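Bedroom noise, part two: the fridge cycle

Saturday, October 12, 2019

The flat in Clesmont measures well on paper. Windows are double glazed, the street is residential, and the overnight background sits low enough that single events dominate. I logged 15 nights with a Bondow meter on a shelf, slow weighting, one reading per second. The loudest hour was 48 dB, and it was not traffic. 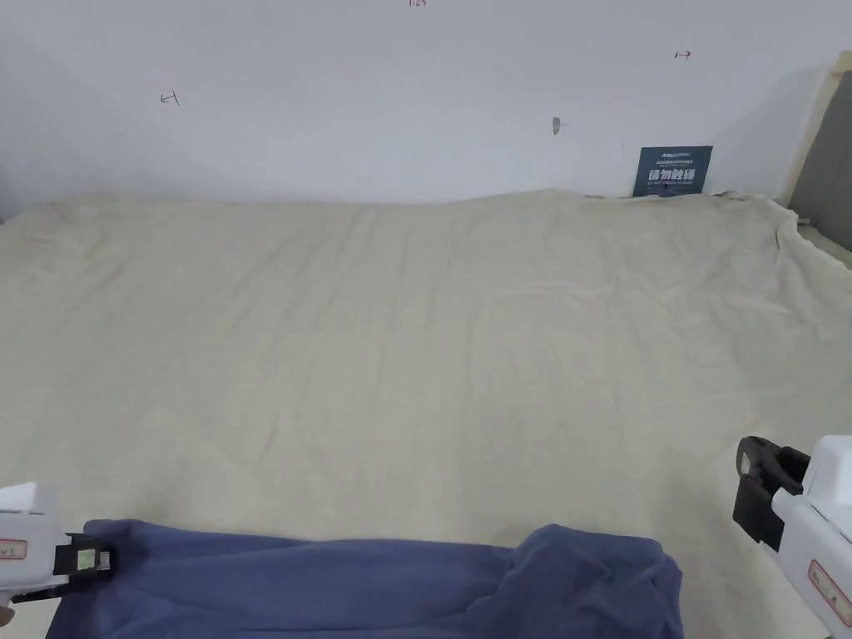 The source was the compressor in the kitchen. It runs in cycles, and the start transient couples into the floor before anything is audible through the air. Partition walls of this type pass low frequencies with little loss. The one behind the bed is bare white paint, so there is no shelf or hanging to damp it, and mid-band reflections come straight back to the pillow. I treated the two paths separately.

For the floor path I put Holanda rubber pads under the fridge feet. Pads must be loaded within their rated range — too stiff and they do nothing below the resonance. I changed hardness once, in February, and the second set was better.

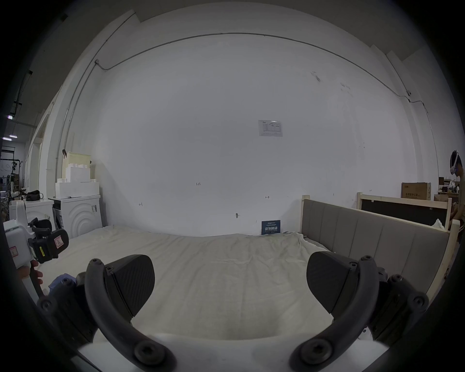 Airborne noise took longer. The gap under the kitchen door was the main leak, and a drop seal closed most of it. Foam tape on the jamb handled the rest.

Results by night were consistent enough to average. The start transient fell by 3 dB with the pads and another 2 dB with the door sealed.

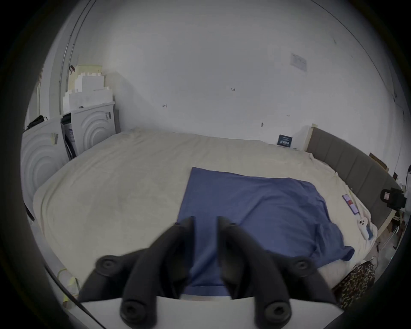

What I would change

Log the background first, with the fridge unplugged. I skipped that step and had to repeat two nights. Also check the meter clock; the Arkedent logger drifts and the files stop lining up.
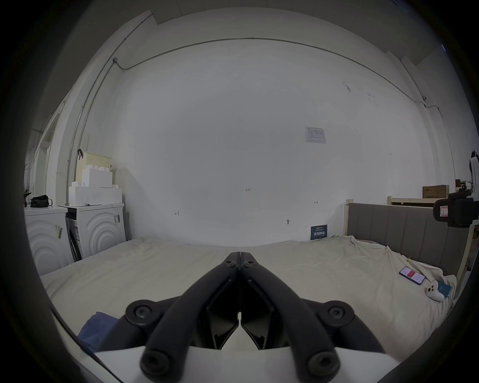 The bed, sheet still rumpled.

The next post covers the extractor duct, which has its own resonance and no easy access.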